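Workshop > Notebooks > Tiller bench

Entries Drawings Supplies Search

27 December 2024

Hide glue, second batch. Soaked the granules overnight in cold water, one part glue to 2 parts water by weight. They had swollen evenly by morning and there was no dry core in the ones I cut open. Warmed the jar in the water bath and let it come up slowly. The dial thermometer reads low compared with the probe, so I went by the probe and held it under 60 C.

Glued up four test joints in maple offcuts from Otcombe, all planed the same morning. Two were warmed with the heat gun first and two were left at room temperature. Rubbed each joint until it grabbed, then left it alone. The cold pair grabbed much sooner and I had trouble getting the second one square. Open time on the warm pair was 80 seconds. Last batch gave me 25 on cold wood and I didn't write down the warm figure.
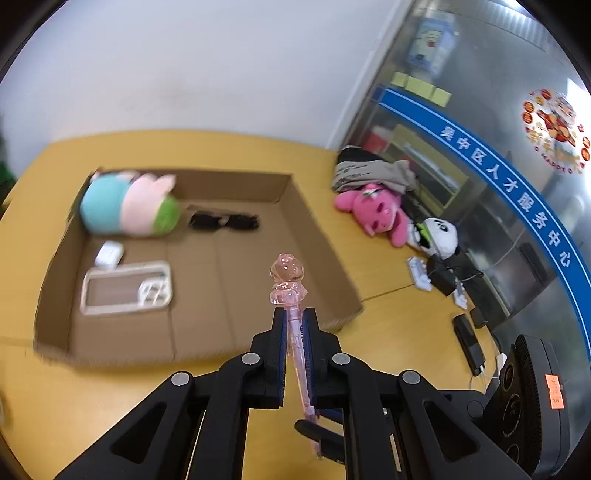

Squeeze-out came off with a hot rag while it was still rubbery. If it gets past that stage, leave it and use a scraper the next day. I gouged the face of joint 3 trying to hurry.

The Flillby granules smell stronger than the old ones but strain cleaner. One bag left on the shelf over the sink, please reseal it after use. It was open again when I came in.

To do in January:
- break all four joints and look for wood failure
- repeat with 15 percent more water
- check the thermometer in ice water
- label the frozen cubes, the marker rubbed off

Heat gun nozzle is loose. Don't use the wide one until it's fixed.

Last updated: same day, evening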